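Food on the table when recording with hand-held grippers, is there a rule?

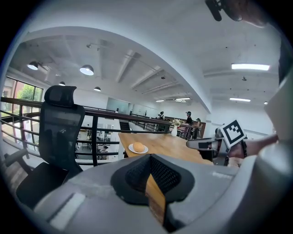
Upstairs table, Tuesday

We record with two hand-held grippers at a long wooden table. On it are a vase with flowers and a plate with a bun. Our written rules have a limit of 200 takes for one person per day, but they say nothing about food or about people standing in the background. What is good practice?
Selina Kaufmann, Hollenstein

Food is fine if it is an object of the task. Write it in the session sheet and change it every day. Wipe the jaw tips before the next person takes the gripper. For people in the background we ask for written consent, also when they are far away and small. The marker must stay flat and clean, I would put this in the rules too.
Skerach

no food, never. crumbs go everywhere
jutov_2

I do not agree fully with the answer before me. We have used bread since May and had no problem with crumbs. But please keep the vase without water, and fix the railing side as a no-throw zone if people work on the floor below.
Gramgate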